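4.2 What ends up in the odds-and-ends bin

I should say up front that this is the part of the study I enjoyed most, so forgive me if I run on a bit. The earlier sections dealt with things people can name a place for – plates, socks, tools, that sort of thing. This one is about everything else. Every household we visited had at least one container for stuff that had no home, and in most of them it was the first thing people apologized for when I came through the door.

We asked 29 households to keep a sorting diary for a full June, writing down each small item they picked up off a floor, counter or couch and where they put it. That gave us 2498 entries once Morven Shearer and I had typed them all in (my handwriting reading has improved a lot, thank you). Of those, 957 went into a catch-all of some kind: a drawer, a basket, a bin, a bowl by the front door. I had guessed it would be a much smaller pile than that, and Morven had guessed bigger, so we were both wrong and she was less wrong.

When I first read through the entries I tried to sort them by what the thing was made of, because that's how Urquhart did it in the attic study and I like that study very much. It didn't work for us at all. A plastic thing might be a toy, a lid or half of a curling iron. So we went back and coded by use instead, and then a second time by who in the house was likely to come looking for the item. The second pass is the one we kept. It took us most of a winter and one very long Tuesday when we disagreed about hair clips until it got dark.

The coding threw up a group we ended up calling "travelers," and I'm still fond of the name. A traveler is something that has a perfectly good place to live but spends its life somewhere else. Hairbrushes are the best case. Everyone in the study could tell me where the hairbrush belonged, usually the bathroom, and then the diaries had it in the car, on the stairs, under the couch cushions, in with the crayons. One mother in the Trudska group wrote "brush again" four days running and then just "brush." Toys travel too, of course, but a toy found in the kitchen didn't bother anyone the way a brush found in the toy bin did. I think that's because a toy can wait, and you need the brush at ten to eight in the morning with your shoes already on!

The other big group was loose parts and small leftovers, the things that people couldn't identify but wouldn't throw out. I asked about these in the follow-up interviews and got a lot of shrugging. "It goes to something" was the usual answer. We left these in the count even when neither of us could work out what they were, and coded them as unknown.
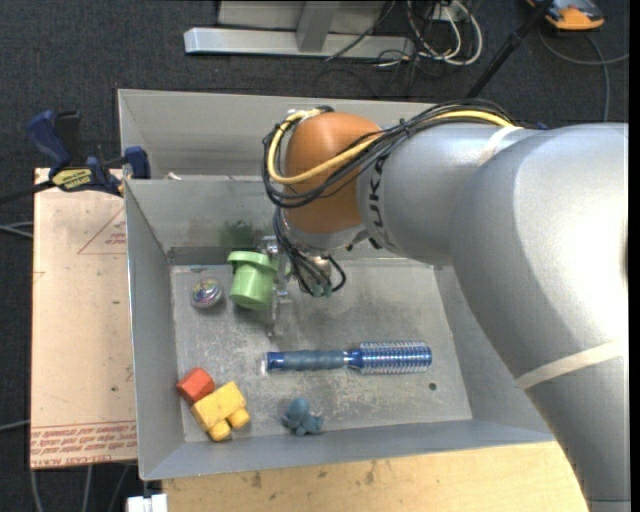
Figure 4. A mixed bin: grooming item, toy and small shiny object.

The mixing itself matters more than I expected it to. In the Anadden households the catch-all was mostly one kind of thing with a few strays, and people there could put a hand in and come out with what they wanted. In the Trudska households the bins were properly mixed, hair things with toys with whatever came out of a coat pocket, and people told us they emptied the whole lot onto the floor to find one item. Then, naturally, some of it stayed on the floor and turned up in the next day's diary. We counted those as new entries. I can see the argument for not doing so, and Morven has made it to me more than once, but the person still had to bend down and pick the thing up, and picking up was what we set out to study.

Depth came up a lot as well. 12 of the households swapped to a wide, low container partway through, which we hadn't asked them to do and which made a mess of my tables. They all said the same sort of thing about it, that they could look down and see what was in there without digging. Sumitz argues that a lid is what makes people forget an item, and I don't doubt it, but most of our containers had no lid and things got forgotten in them anyway – the bottom layer does the job of a lid just fine. I come back to this in 4.3, where we look at how long an item sat before someone went after it.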